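Category: Open Data > Public Spending > Datasets

Purkside Procurement Ledger

This is the README for the Purkside ledger, a table of supplier payments made by the Flarham municipal bus authority. I'm so pleased it's finally out! Every row began life as a line in a scanned board annex, and now you can sort it, filter it and ask it awkward questions.

Files

- payments.csv: one row per payment
- suppliers.csv: one row per supplier, with spelling variants merged
- notes.md: my calls on smudged or missing entries

Colette Chauvin typed up the annexes, and Évan Maillard checked every payment over 300 against the matching invoice (amounts are in whole currency units).

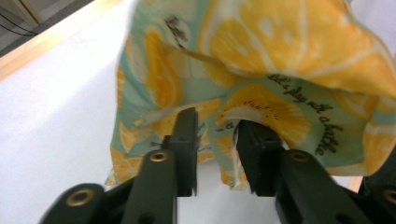
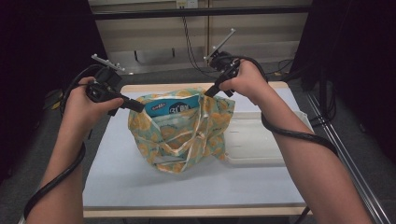
Fields

payee_raw keeps the name exactly as printed, so Charpentier shows up in 4 spellings. payee_id is the one to join on. approved_by holds a job title, never a personal name. A blank contract_ref means the annex gave no number, and please don't read it as proof of wrongdoing.

Known gaps

The January annex is missing 2 pages. Another 17 rows have an unreadable amount and are marked NA. Satudance appears as both a supplier and a subcontractor, and I've kept those roles apart.

Corrections are very welcome, with a page reference if you can. Found a pattern in the consulting fees? Write to me, I love this stuff!

Print this page | E-mail this page

Comments

ledgerfan: The merged supplier names saved me a whole evening. Thank you!

M. in Flarham: Any chance of the depot contracts next?

busrider: payments.csv opens fine in my old spreadsheet program, accents and all.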